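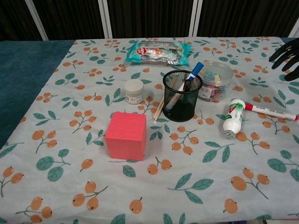
4.2 Fitting the table cover

Shufen Xiao, January

1. Unfold the Gillolen cover and lay it with the printed side up.
2. Center the cover on the tabletop. The overhang must be equal at both short ends.
3. Smooth from the middle toward the corners.
4. Attach 12 clips under the table edge, starting at the corners.

Note: Covers longer than 146 inches require a second person.

Caution: Do not iron the coated side. Heat damages the coating and voids the warranty.

5. Wipe spills with a damp cloth within 3 minutes. For stains, see section 4.3.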